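How Does a Robot Fold a Cloth?
By Dalva Teixeira
Last updated 03/07/2021
114 shares | 7 comments

Pick up a wooden block and turn it over. Same shape, right? Now pick up a cloth. Wow – it flops, bunches and wrinkles, and it never looks the same way twice! That makes cloth one of the toughest puzzles for the people who write robot software.

First the software has to work out what the camera is seeing. Programmers call this perception. A printed cloth is extra tricky. A slice of orange might be round when the cloth is flat, but squash it into a crease and it looks skinny. Is that line an edge, a fold or just part of the pattern? 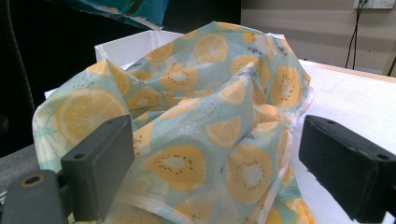

Next comes planning. The program hunts for a good spot to grab, like a corner or a hem, and picks a path for the gripper's two fingers. Then control takes over, telling the motors how far to move and when to squeeze.

How does the software get better? Practice! Wing-sze Tsang's team trains a program called Clarkel with 400 examples of people picking up cloths, and they want 1000 by April. Each one shows it another way that cloth can crumple.

Try it yourself: drop a dish towel on the table and find all four corners using only two fingers!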